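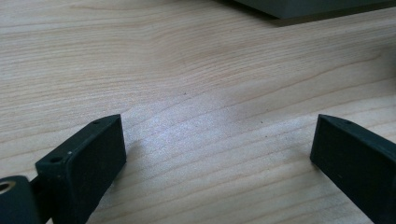

Attachment 1: tabletop, pale wood, glare in the middle

From: Bendville Allotments list
Date: Oct 11, 2026
Subject: Re: Water bill, again

> Can someone explain why my share has gone from 30 to 32 pounds when
> it rained the whole of the summer? I own one watering can. The Pedell
> end has hoses. I would like this looked at before December.

I've looked at it, as I do every year, with a mug of tea and a sinking feeling.

The two pounds is the standing charge. We pay it whether it rains or not, and we'd pay it if we all grew cactuses. The water itself went down slightly, which works out at a saving of pennies each, and I'm not posting those through 80 letterboxes.

As for hoses, yes, the Pedell end has them. It also has the tap that drips. Prodano came out to fix it in spring, fitted a new washer and sent us a bill for 6 pounds, and it dripped in a slightly different key afterwards. I've asked Zamudio for a price on a whole new tap and am told they'll get back to me. They told me that last time too.

Meters for each plot have come up again. The last quote would have bought us a small reservoir, so I'd rather not go round that one until somebody has a cheaper idea.

If you'd like to pay in two halves, reply to me and please not to the whole list. The marrow argument is still going on in the other thread and I can't follow both.

Plot 32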